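**Left gripper drifts after warm-up, garden cell**

**mdankwa**
Two-arm Huvier cell, garden layout, potted plant on the big flagstone as the pick target. After 400 cycles in the simulator the left gripper closes 4 mm short of the pot. The right one holds. Joint offsets were last set in January.

**g_pace**
Check the tool offset before touching the joints. If the error stays the same in every pose, it's the tool frame. If it grows with reach, it's a joint.

**mdankwa**
It grows with reach. Start pose for the run below.

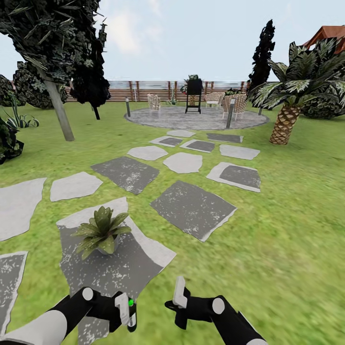

**zarside_tom**
Which joint should be re-zeroed first?

**g_pace**
The shoulder. A small error there gets multiplied by the full reach, and you can't judge the wrist until it's gone. Zero it, run 5 cycles, then read the residual.

**hetomham**
Disagree. Error 453 on that controller is nearly always the wrist encoder. I'd start there and leave the shoulder alone.

**g_pace**
He hasn't reported a 453.

**mdankwa**
No 453 in the log. Shoulder re-zeroed, the shortfall is down to about 1 mm at full reach. Wrist not touched yet.

**hetomham**
Fair enough, but I'd still swap the wrist offset file. The old Amoah one rounds badly.

**mdankwa**
Will load the new file tonight and post the residuals for both arms.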